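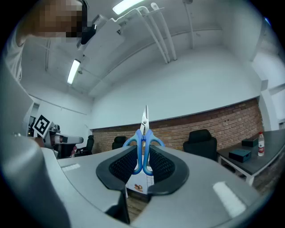

Vol. 20, No. 2

Scissors are the first thing to go missing from a shared workroom, so at Siltport they are the first thing put away. The pair with the blue handles belongs in the packing corner, along with the cardboard boxes, and it is supposed to be back there by six in the evening.

The workroom takes up the ground floor of a building put up in 1859 as a grain store. Tatiana Zelenák and Norbert Oláh took the lease in September. They ship table linens under the name Stoyanova and rent out the desks they don't need.

For the first month everything was kept on open shelves. Tape ended up in coat pockets and orders went out late. Zelenák's answer was to sort by task. Whatever is used to close a box stays with the boxes. Whatever is used to open one stays by the door. Pens and labels went into a drawer, and the drawer has already been divided once.

Oláh wanted one table left out of the system. It has a white tiled top, a vase of white flowers stands on it, and the red brick wall is just behind. Tools can be used there but they can't spend the night. A black office chair was rolled over from the desks and has stayed.

The clearing up takes nearly 20 minutes. Most of that goes to cardboard, which has to be flattened and tied before the pickup.
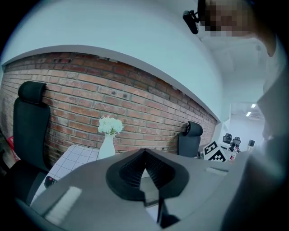 Régis Perrin, asked what he would change, said the rule about the table was fine but the flowers took up the best spot for cutting cloth. He would also buy a second pair of scissors and hang both on hooks, "because a hook looks empty when something's gone, and a drawer doesn't." Zelenák has priced the hooks. They would go up beside the door, if the landlord agrees to holes in the plaster.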